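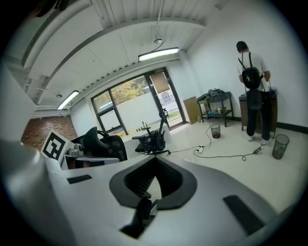

Hi again, Iona Tosh here, following up on my ticket for the Bristine label printer. So I tried both things Kwok-wai suggested (thank you!) and I'm still stuck.

I uninstalled the driver, restarted, put the new one back on and set it to 600 dpi. The test page prints great! But anything from the Gwynne order sheet stops after 15 labels, then the queue says "paused" and I can't unpause it without turning the printer off. I left it alone over lunch, same thing when I came back.

Oh, and I swapped the USB cable for the one from my scanner – no change.

One odd thing: if I save the sheet as a PDF first, I get the full batch. That's fine for today, but I've got 2000 labels to do before the end of February and I'd love not to do them that way. Is there a spool setting I should check? I'm at my desk until 2 if you want to call.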